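Field Visit Report: Larklow Open Day
Gregor Gillies
2024-10-31

Purpose of the visit
Our class went to the Larklow workshop to see how robots handle soft items. I chose this topic because my term project is on grippers. The open day was run by Flurnow, a company that tests robot arms on household goods.

What we were shown
We got a short talk first, then split into two groups. Ms. Mahmoudi from Flurnow took ours. She said cloth is harder than boxes because it changes shape when it is squeezed. Their team has recorded 3,000 pickups so far, 600 of them with fabric items. Each arm has a small camera near the gripper.

The demonstration
The gripper had yellow foam pads with a pattern of cut-outs. It held a rounded tan item covered in a coarse, burlap-like weave, one pad on each side. Behind it were a cream canvas bag with a black strap and a plump white cushion.
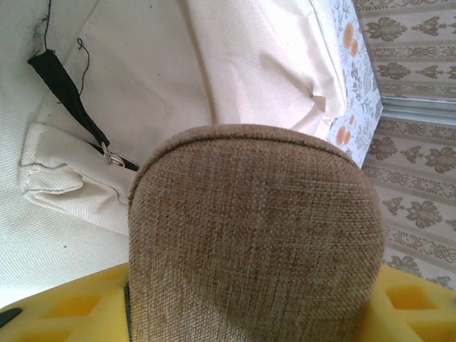
What I learned
Soft pads spread the force over a bigger area. I had planned hard plastic fingers for my own gripper and will now try foam. I still need to ask Ms. Mahmoudi how often the pads are replaced.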